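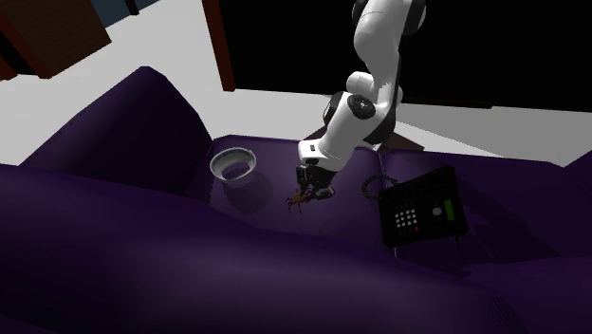
Week 3 notes - grasp planning and placing on soft-looking surfaces
Lai-ching Kan, Jan 17, 2024

Quick ones, tidy version to follow if I get time. Read before lab.

Recap from last week. Planner gets a start joint config, a goal pose for the gripper, and a list of collision shapes. It does NOT get the nice mesh you see in the viewer. Keep those two apart in your head, half the questions in December were about this.

Collision shapes
- couch: we break it into convex pieces. One big hull fills in the seat and then nothing on the seat is reachable, planner just returns "no IK" or start in collision
- bowl: a single hull closes over the top. Fine if you go around it, useless if you want to drop something in
- phone: box for the body. Cord is left out of the collision set, so the planner will happily sweep through it. Known, leave it
- thin legs on small objects: hull is much fatter than the thing itself. Fingers touch the hull before they touch the mesh, looks like a gap in the render

Attached objects
Once the fingers close, call attach() so the held object moves with the gripper link and gets checked too. Forget this and the arm plans as if the hand is empty, then clips the bowl rim on the way over. Detach after release, before the retreat. Order matters!

Placing
1. pre-place pose straight above the target
2. short straight-line move down, Cartesian, not the sampling planner
3. stop on contact or at seat height plus margin, whichever first
4. open, detach, wait for settle, retreat up the same line

The couch is rigid in the sim, whatever the shading tells you. Contacts are hard, so a fast descent makes light objects bounce. Lower the descent speed before you start messing with friction.

Settings for lab (Clirnier config, same as the Dudow machines)
max planner iterations 3,000
settle steps after release 110
If you hit the iteration cap every time its almost never the cap. Check the goal pose isnt inside a cushion.

Tooling: turn on the collision overlay in the viewer first, then debug. Logs go to your own folder, not the shared one please.

To hand in: one plan that works, one that fails, and a paragraph on why the second one fails. Gillies room 158.

Next week - perception, estimating pose when the gripper blocks teh view of the object.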